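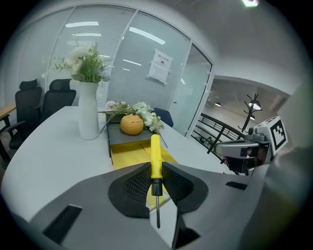
What is the difference between maintenance and repair?

Maintenance is work done on a building or its equipment while it still does its job, so that it keeps doing it. Repair is work done after something has stopped doing its job, or has started doing it badly. A building needs both, and the balance between them decides much of what it costs to run.

Chapter 4
Planned Maintenance in Residential Buildings

4.1 Where this chapter fits

Chapter 3 dealt with the condition survey: how to walk a building, what to record, and how to grade what you find. This chapter takes the finished survey and turns it into a program of work. Chapter 5 covers contractors and bids, and Chapter 6 covers the long-term replacement budget. Readers who manage a single small property may want to read sections 4.3 and 4.5 first and come back to the others.

By the end of the chapter you should be able to sort work orders into three types, build a one-year maintenance calendar from a survey, set a spending limit for work done without prior approval, and read a monthly maintenance report.

Key terms in this chapter: work order, planned work, responsive work, emergency work, service interval, approval limit, backlog, callback.

4.2 The Odasier Court case

Several chapters in this part of the book use the same property. Odasier Court is a group of four brick apartment buildings in Altport with 182 units, a shared laundry in each basement, and a separate boiler house. The buildings went up over a period of nine years, and they don't match. Two have flat roofs and two have pitched roofs. The windows in the oldest building are wood, while those in the other three are vinyl replacements.

When Melaniia Karpenko took over as property manager, the site had no maintenance calendar. Tenants called the office, the office wrote the request in a notebook, and the building superintendent, Jayson Galang, worked through the notebook from the top. Urgent calls were marked with a star. The previous manager's filing cabinet held service records for the boilers and the fire extinguishers but nothing for the roofs, the gutters, the laundry exhausts, or the sump pumps.

Karpenko's first step was to type a full year of the notebook into a spreadsheet. It came to 1246 entries. She gave each one a date, a building, a unit number if there was one, a trade, and a short note on the cause when the cause was known. The typing took most of May, done in the afternoons when the phones were quieter.

The spreadsheet showed a few patterns that the notebook had hidden. Calls about slow drains came mostly from the ground floor of one building. Calls about cold apartments came in clusters, always in the first weeks of the heating season and always from the ends of the heating loops. A large group of small calls - loose cabinet hinges, wobbly door handles, missing screws in cover plates - was spread evenly over every building and every month.

We will return to each of these groups later in the chapter.

4.3 Three types of work

Planned work is scheduled in advance. Cleaning gutters in the fall is planned work, and so is testing smoke alarms, flushing a water heater, or lubricating the hinges on an entrance door. The job can be moved by a few days without harm, and the person doing it can bring the right materials on the first trip.

Responsive work starts with a report. A tenant says that a faucet drips or a window won't lock. The office decides how soon the job must be done and gives it a target date. Most offices use two or three priority levels. More levels than that tend to go unused.

Emergency work cannot wait for a target date. A gas smell, a burst pipe, a failed elevator with someone inside it, or a loss of heat in freezing weather all belong in this group. Every office should have a written list of what counts as an emergency, and the people who answer the phone after hours should have the same list.

The three types need separate records. If they're kept together, a busy week of emergencies makes the whole program look as if it has failed, and a quiet week hides the fact that planned work has slipped. At Odasier Court the spreadsheet was given one extra column with the letter P, R, or E. Fewer entries than expected were marked P. Boiler servicing and extinguisher checks were the only planned work on the site.

Some jobs sit between types. A superintendent who goes to fix a dripping faucet and replaces a worn supply hose under the same sink has done responsive work and planned work on one visit. The usual practice is to record the visit under the type that caused it and to mention the rest in the notes.

4.4 Service intervals

A service interval is the time allowed between one planned visit and the next. Intervals come from four sources.

The first is law. Fire alarms, elevators, backflow preventers, and pressure vessels usually have inspection intervals set by a state or local code. These go into the calendar before anything else, and they are not adjusted by the manager.

The second is the maker of the equipment. The manual for a pump or a furnace will give an interval, often with a shorter one for heavy use. Keep the manual, or a copy of the service page, in the file for that item. Warranties can depend on it.

The third is the condition survey. A roof graded as poor needs to be looked at more often than one graded as good. Survey grades change, so intervals based on them should be reviewed whenever the survey is.

The fourth is the building's own history. This source is the one most often ignored. The slow drains at Odasier Court were traced to a length of horizontal pipe with very little fall. Replacing the pipe meant breaking a floor slab, and the work was put into the long-term budget. In the meantime the line was put on a schedule of cleaning every two months. No manual would have suggested that interval. It came from the dates in the notebook.

4.5 Small jobs and the approval limit

Small jobs are cheap one at a time. As a group they can take up a large share of a superintendent's week, most of it in travel, finding keys, and arranging access. A loose hinge may need four minutes of work at the end of a half-hour trip.

There are two common ways of reducing this time. One is the annual unit visit, in which each apartment is entered once a year on a date the tenant has been told about. The superintendent carries a basic set of hand tools and a box of common parts, tests the alarms, looks under the sinks, tightens what is loose, and writes down whatever needs a second trip. The other is the block day, in which non-urgent requests from one building are held and done together. The two can be combined.

Either method works better with a clear approval limit. The approval limit is the amount that site staff may spend on one job without asking the manager. At Odasier Court it was set at up to $500 for parts and outside labor. Under the old arrangement every purchase needed a signature, and jobs sat open for want of a faucet cartridge. Galang now buys stock parts from Panganiban Supply on a monthly account, and the invoices are checked against the work orders at the end of the month.

An approval limit needs a few rules to go with it. A job may not be split into smaller ones to stay under the limit. Work inside a wall, on gas piping, or on a roof needs approval at any price. A second repair to the same item within a year goes to the manager, who decides if the item should be replaced.

4.6 Building the calendar

Start with a blank page for each month. Enter the code inspections first, then the work that depends on season, then the work that depends on an outside contractor. Whatever is left can be moved around to even out the load.

Seasonal work has a short window. Heating systems should be bled and balanced before cold weather, and the air that collects at the ends of a loop is a frequent cause of early-season complaints. Gutters are cleaned after the leaves are down. Exterior paint and sealant need dry weather and mild temperatures.

Leave open time in every week. A calendar filled to the last hour will fail as soon as a pipe bursts. Section 4.7 uses the records of a second property, Manura House, to show how much open time a smaller building needs and how the figure is worked out.

Before you go on

1. Take a building you know well and list the planned work you believe it needs in one year. Mark each item with the source of its interval.

2. Write a list of emergencies for the same building, short enough to be taped next to a phone.

3. A tenant reports a dripping faucet for the second time in six months. Using the rules in section 4.5, explain who decides what is done.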